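Brirkance table notes (README)

Hi! If you've opened this folder, you probably want to know what's in it and how I sort things, so let me try to explain my own mess. Brirkance is the name I gave to my long-running project of writing down how household stuff gets packed into whatever box happens to be lying around. It began as a couple of paragraphs in a notebook I called Davitz, and then it grew.

There are 31 setups in this release, split over 7 folders. Each one gets a short text entry, and a couple of them have pictures. The strawberry carton is setup 30, and it's the one I get the most mail about, so it gets its own section.

What's on the table

The cloth is the pale green and white checked one. I love it for this, since small things show up well against it. Everything in the setup is ordinary stuff: a red fruit carton with 草莓 (strawberries) in big white characters on the front, a plastic bag, and a flat package of face masks.

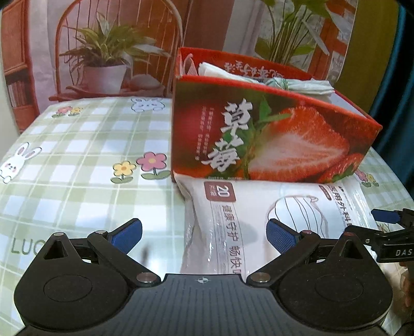

Setup 30, strawberry carton with the mask package in front.

A few words on how I log packages. I write down the biggest readable words and skip the tiny print completely, so the mask entry just says "20" and 健康守护 and leaves it there. If you need ingredients or addresses or whatever lives in the small type, sorry, you'll have to look elsewhere! Colors are plain everyday words too. Red is red. I tried a fancy color chart in the Dolico version and ended up with three names for the same lid.

What's in the box

I use "contents" for anything below the rim, and "cover" for anything on top that you'd have to lift away to get at the rest. Bags are the annoying part. A bag with its neck twisted and tied gets logged as closed, and a bag that's only folded over gets logged as loose (I went back and forth on that for ages). Fabric goes in by texture, so the pink knit in the red box is down as "waffle." 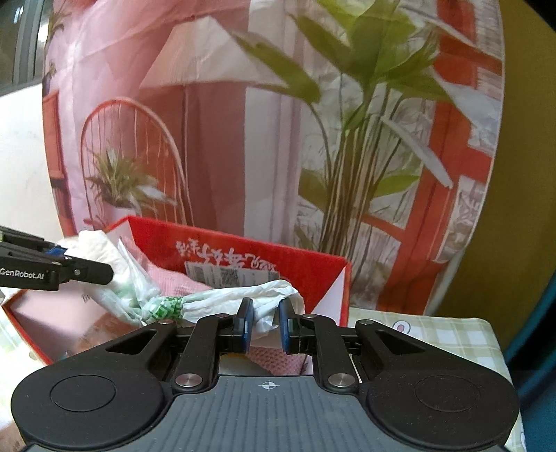 Setup 30, white bag with its neck tied, pink waffle knit in the red box.

Things I know are wrong

Folder 4 uses "carton" and "box" as if they were the same word. They kind of are, but please search for both. The old Darko entries still have "tablecloth" spelled two ways. Also the index file stops at line 707 even though there's a bit more text after it, and I haven't figured out why.

Using it

Take whatever you like, for teaching or lists or just to see how someone else packs a box. A mention of Brirkance would be lovely. Corrections go in the notes file at the top level, newest first, and please put the setup number at the start of the line so I can find it.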